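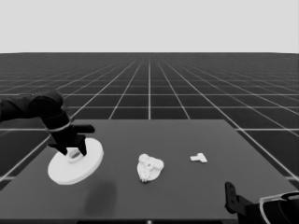
**Coupons & Deals - grant update, 2026-06-10**

Quick one before the call. Deal page for Dalatar shoppers is live, 93 store coupons loaded. Sign-ups at 1,252, well up on December. 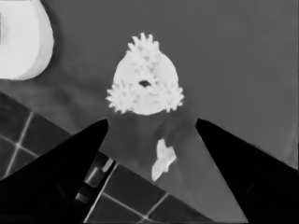

Backlund finally sent their detergent offers - three weeks late, all posted now. Expired codes still a pain. Checking by hand untill the Trollilura feed is fixed.

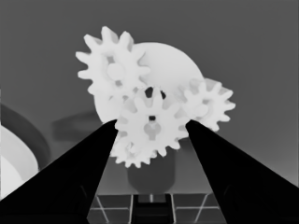

Spending on track. Need eight more stores by next report, two are close. Print flyer dropped, too pricey.
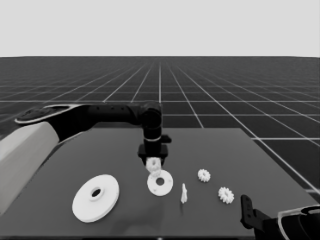

Alvar Eklund
Project lead, Stendodetti

Receipts to follow seperately. Pls confirm the second payment date.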